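Starnix releases Oson, a simulated dice-handling benchmark for two-arm robots

Jan 3, 2025

Starnix has released Oson, a set of simulated tabletop tasks for testing how well a control policy holds up when floor pattern, shadow and camera position change. The release contains 1109 recorded episodes, 258 of them held back for evaluation.

Every task uses the same stock of small objects, including dice in red, green and black, on a wooden table. Two arms share the workspace. A policy receives wrist and room views together with joint positions, and returns a joint target for each arm at every control step. Object poses are not provided.

Dice were chosen for their size and for the contrast between faces. A small error in finger placement turns the die, and the turn can be measured from the simulator state without a human label.

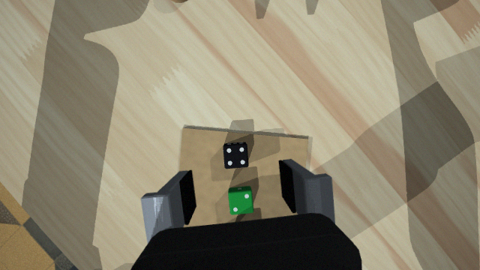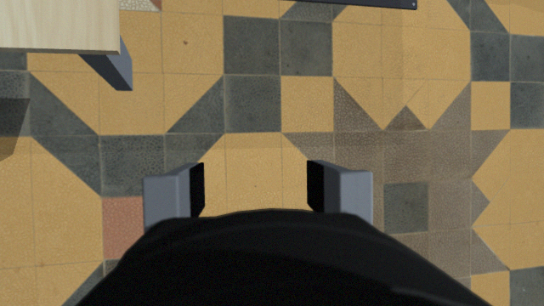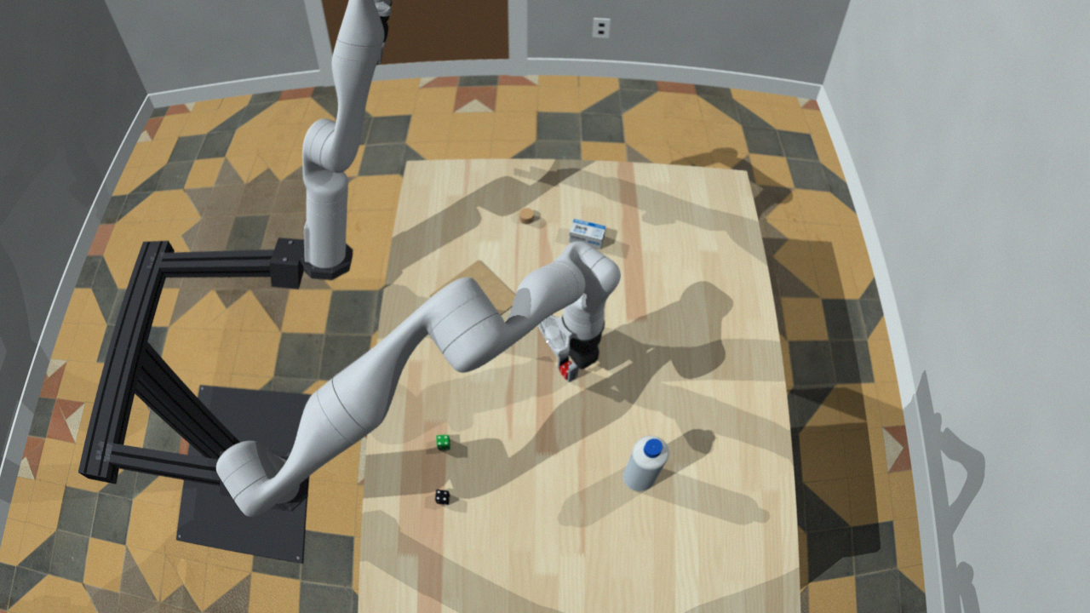 Rendered views from Oson: two close to a gripper, then one of the room with the red die held over the table.

Method

The baseline, named Dunstan, was trained in two stages. The first stage predicts the next wrist view from the current one and the commanded motion. The second stage keeps that image encoder fixed and fits an action head to the recorded episodes. Shadow direction and floor texture are varied in the first stage only.

Training ran for 700 epochs. Both arms use one set of weights, with an arm index added to the input.

Result

On the held-back episodes, Dunstan completed more grasps than the same network trained in a single stage. The gap was largest where an arm's shadow crossed the target die at the moment of approach. On plain lighting the two networks were close to equal.

Most remaining failures came from views with no table surface between the fingers. In these the policy tended to hold position until the step limit. The authors list a memory of earlier views as the next change to be tested.

No transfer to hardware is reported. A trial on physical arms at the Vorkum test site is planned for July, with the same task list and scoring script.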